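Skovell 旧机部件术语对照表 数据说明

版本与日期：第 2 版，2023年12月

一、概述
本数据集收录台式计算机及小型机柜部件的中文名称与若干外文名称的对照，供维修手册翻译、图书馆编目及职业学校教材编写使用。全表共 4000 条，由 Skovell 术语工作组编制并维护。词条取自维修单据、装配说明及课堂讲义，不含软件类词汇。

二、字段
每条记录设 11 个字段，包括词条编号、首选名称、异名、地区标记、词类、释义、例句、来源类别、审订状态、修订人代号及备注。首选名称仅限一个，异名以分号隔开。释义一般不超过 30 个汉字，超出者移入备注。外文名称保留原有变音符号，检索时可忽略。

三、收词原则
同一部件在不同地区名称不一的，以使用较广者为首选，其余列为异名。“型材”“导轨”“滑轨”三词分别立条，不互为异名。“支架”“托架”“固定座”在单据中常混用，工作组按承重方式加以区分，区分依据见各条释义。

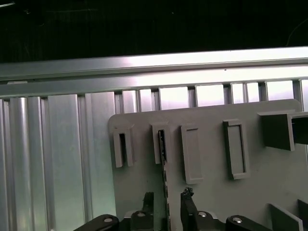

Minttu Mäkelä 来函指出，“固定座”与“托架”的界限在第 1 版中前后不一，按承重方式划分虽然清楚，但一线维修人员多按安装位置称呼，建议在备注中补记这一习惯用法，否则单据检索时会有遗漏。

工作组采纳了上述意见，已在相关词条的备注中增补，首选名称维持不变。今后如收到类似意见，处理方式相同。

四、审订流程
初稿由编写人员录入，交由两名审订人分别核对。意见一致的，标为“已审”；不一致的，标为“待议”，留待每年 2 月的例会讨论。Plustov 词库提供的词条单独标注来源类别，审订标准与自采词条相同。Đào 分册所收越南语名称尚在核对，暂不列入正式发布范围。

五、已知问题
电源类词条的异名偏多。“电源”“电源供应器”“供电单元”在单据中所指大体相同，而“电源”一词又可指市电或供电线路，释义须结合例句理解。线缆类词条也有类似情况，“线束”与“排线”的用法在各地单据中差别较大。

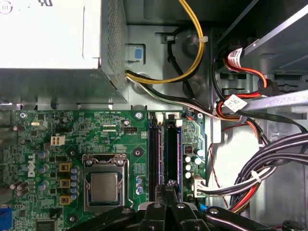 “机箱”与“机壳”在第 1 版中合为一条，本版已拆分：前者指整体箱体，后者仅指外部面板。使用第 1 版数据的单位，应按更新记录重新对应编号，旧编号不再沿用。

六、使用与引用
本数据集可用于教学、翻译及研究，转载时须注明名称与版本号。用于商业出版的，应事先取得 Skovell 书面同意。以 Prunska 格式导出的文件不含备注字段，引用释义时请以完整版为准。

七、勘误
勘误意见请注明词条编号、原文及建议改法，并附用例一则。无用例的意见予以登记，暂不处理。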